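Skumine Fan App: Setup Guide
Section 4: Following a Show and Setting Up Watch Groups

6 min read

Updated 2/26/22

Use this section once you have an account and have picked your region. The steps use the dating series Flevirano as the show being followed, but they work for any reality series in the Skumine catalog.

Before you begin

You need the email address you signed up with and the name of the streaming service or channel where you watch. Skumine does not play episodes. It tracks them, hides spoilers, and gives your group a place to talk.

Following a show

1. Open the Shows tab and type the title in the search box. Spinoffs are listed separately, so Flevirano and Flevirano: The Reunion need to be followed one at a time.

2. Tap Follow. The show moves to the top of your list.

3. Choose the season. If you are catching up on an old one, pick it from the drop-down menu and leave Live Season switched off.

4. Mark the last episode you finished. Everything after it stays hidden until you change this setting.

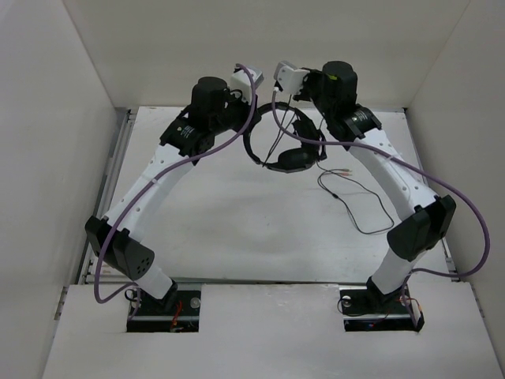 5. Tap Save. Your episode page opens with the cast list for that point in the season. Cast members who arrive later are left out.

Note: If a two-part finale aired as one episode in your region, mark both parts.

Setting the spoiler shield

The shield covers rose ceremonies, eliminations, breakups, engagements, and cast interviews given after filming. It is set to Medium when you install the app.

1. Go to Settings, then Spoiler Shield.

2. Pick a level. Low hides final results only. Medium also hides eliminations. High hides all cast news, including social media posts about who is dating whom.

3. To block extra words, tap Add Word. You can save up to 100. Couple nicknames are worth adding, as fans often use them in headlines.

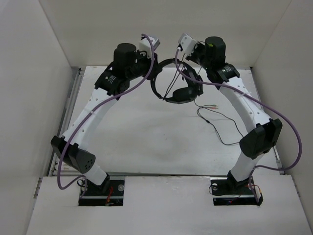

Blocked words take effect as soon as you leave the screen. They apply to the news feed, group chat, and alerts, and they are not case sensitive. A word blocked on your phone is also blocked on your tablet if both use the same account.

Caution: The shield does not cover other apps. A push alert from a gossip site will still appear on your lock screen unless you turn it off in your phone settings.

Creating a watch group

1. Tap Groups, then New Group.

2. Enter a name and choose the show. A group can follow only one show at a time.

3. Invite members by email or share the join code. Groups hold up to eight people on the free plan and 1000 on the Fiore plan.

4. Set the group pace. Slowest Member keeps chat locked to the episode everyone has finished. Open lets each person chat by episode.
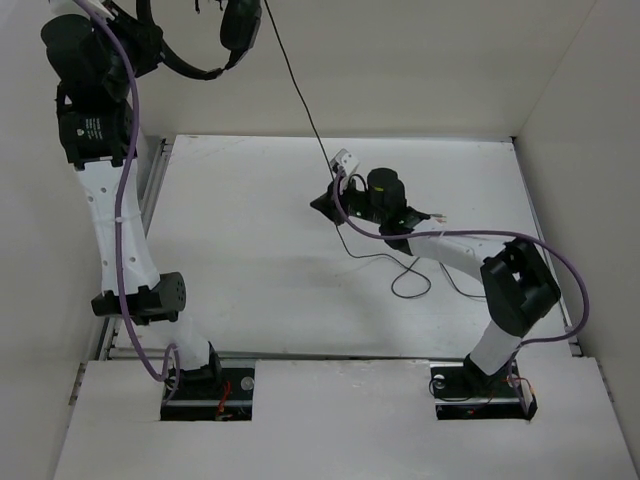
Making weekly picks

1. From the group page, tap Picks.

2. Drag each cast member into Stays, Goes Home, or Quits.

3. Tap Lock In before the episode starts in the earliest time zone in your group. Late picks score zero.

Points are added the morning after the episode. If a cast member leaves between episodes, the pick is voided for everyone and no points are lost.
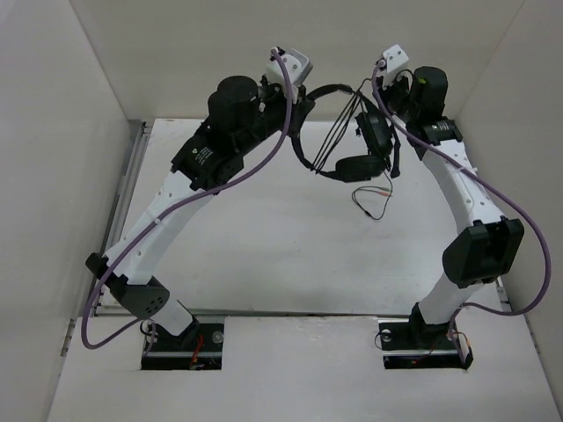

The group owner can correct a score by hand from the Picks History page. Corrections show up with a small pencil mark, and all members get an alert. Scores from a finished season are kept until November, then moved to the Archive tab.

If you see Error 606

This means the episode list for your region has not loaded. Close the app, check your region, and open it again. If the error stays, contact the Braridgate help desk from the Support page and include the show title and season.

Comments (4)

rosewatcher: Is there a way to follow the reunion without it showing me who's on the couch? The thumbnail gave it away.

tvnight_mel: Set it to High before you follow it. Medium still shows the thumbnail.

couchpicks: Step 3 under picks should say you can't undo a lock. Found out the hard way in week two.

dormgroup4: Got 606 after moving. Changing the region fixed it, thanks.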